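Clandemard Bedding and Linen Survey: Data Card

Version 2

Summary

The Clandemard Bedding and Linen Survey is a tabular dataset on the purchase, laundering, repair and disposal of household bed linen. It was compiled by the Weltent Household Textiles Unit to support work on garment and textile waste, labelling standards and consumer advice. Each record describes a single item of linen as reported by the household that owns it. The dataset contains no names, street addresses or contact details.

This card sets out the contents of the release, the way in which the records were gathered and coded, and the conditions under which they may be used. It replaces the card distributed with Version 1, which should no longer be cited.

Scope

The survey covers fitted sheets, flat sheets, pillowcases, doona covers, mattress protectors and valances. Blankets, bedspreads and decorative cushions are excluded. Cot linen was collected in Version 1 but has been withdrawn from this release, as the sizes reported could not be reconciled with the coding frame.

Households were asked to report every item in use or in storage, including items kept for guests. Linen set aside as rags or drop sheets was recorded separately under the disposal fields.

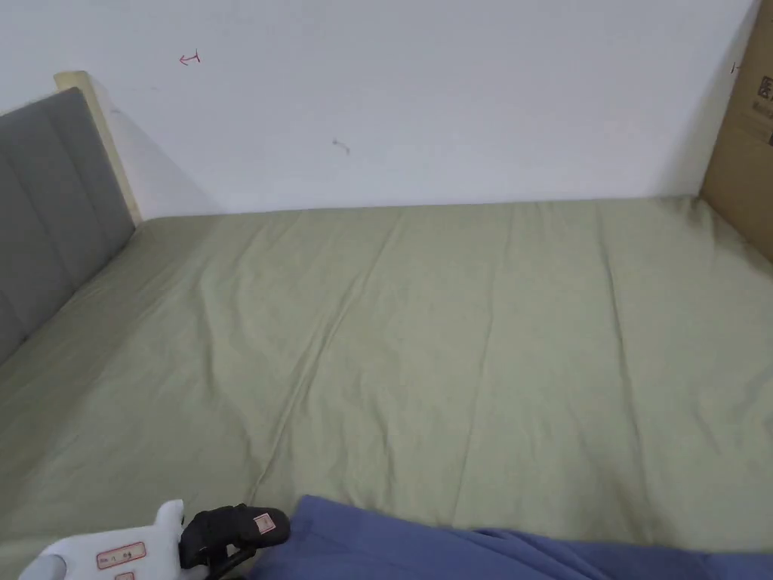

Fitted sheet in sage green, coded GRN-2 in the colour field.

Colour is coded at two levels. The first is a broad family (white, neutral, green, blue, red, yellow, dark, multicoloured). The second is a shade number within the family, assigned by the coder from the respondent's own wording. Terms such as "sage", "eucalyptus" and "dusty green" are all placed in GRN-2. Users comparing colour across the two versions should note that Version 1 treated these as neutrals.

File structure

The release consists of the following files, all in comma-separated form with UTF-8 encoding.

items.csv - one row per item of linen
households.csv - one row per participating household
laundry.csv - reported washing and drying practice, linked by household
disposal.csv - items discarded, donated or repurposed during the reference period
codebook.txt - full list of variables and permitted values

The items and households files are joined on hh_key. The key was regenerated for this release and does not correspond to the key used in Version 1.

Principal variables

item_type: category of linen, as listed under Scope.
size_au: single, king single, double, queen, king, or other.
fibre_main: the fibre making up the largest share by weight, from the care label where one survives.
fibre_source: label, packaging, or respondent's estimate.
age_months: age of the item in months, as estimated by the respondent.
wash_temp: usual wash temperature in degrees Celsius, or "cold".
wash_interval: usual number of days between washes while the item is in use.
dry_method: clothesline, clothes horse, tumble dryer, or mixed.
repair_flag: whether the item has been mended, and by whom.

Missing values are left blank. A value of "unknown" indicates that the question was put to the respondent and could not be answered.

Collection

Responses were gathered by a paper diary and an online form of identical wording. The diary was kept over a period of 14 days, with one entry required for each load of washing that included bed linen. Diaries returned with fewer than two entries were accepted where the household confirmed that no further linen had been laundered.

The form was tested in the Dedberg district before general use. Several questions were reworded as a result. In particular, "thread count" was removed as a required field, as most respondents had discarded the packaging on which it appeared, and the remaining answers were judged unreliable.
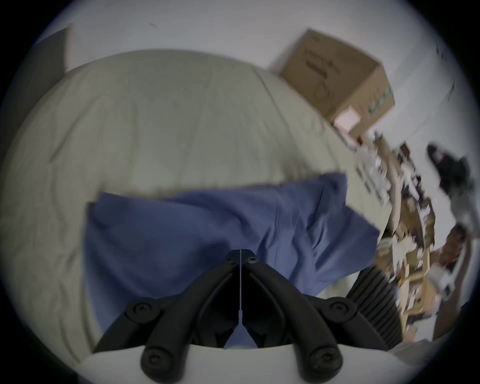
Fit and movement of the sheet during use were recorded through three questions: whether the corners stay in place overnight, whether the elastic has lost tension, and whether the depth of the mattress is known to the respondent. The last of these has a high rate of non-response. Where mattress depth is blank, it should not be inferred from size_au, as pillow-top and standard mattresses are both represented at every size.

Coding and quality control

Each free-text response was coded independently by two coders using the Zein coding sheet. Disagreements were referred to a senior coder, whose decision was final. Wash temperatures above 60 degrees were queried with the household before acceptance, and those that could not be confirmed were set to blank.

Households whose reported linen exceeded 48 items were contacted to establish whether the premises operated as short-stay accommodation. Commercial premises were removed. Home-based family day care was retained and is identified in households.csv.

Known limitations

Age is self-reported and shows pronounced rounding to whole years. Users modelling the service life of linen are advised to work in yearly bands.

Fibre content taken from respondents' estimates tends to overstate cotton - polyester blends are frequently described as cotton where the label has been cut off or has faded. Analyses of fibre should be restricted to records where fibre_source is "label" or "packaging".

Diaries were completed in the cooler months. Drying practice is likely to differ in summer, and the dry_method field should not be read as an annual average.

Permitted use

The dataset may be used for research, teaching and the preparation of public advice, subject to acknowledgement of the source. It may not be combined with other records for the purpose of identifying a household. Redistribution of the files in altered form requires written approval from the Weltent Household Textiles Unit.

Suggested citation

Weltent Household Textiles Unit, Clandemard Bedding and Linen Survey, Version 2.

Corrections

Errors in the data or in this card should be reported in writing to the Unit, quoting the file name, the hh_key and the variable concerned. Accepted corrections are listed in codebook.txt at the next release.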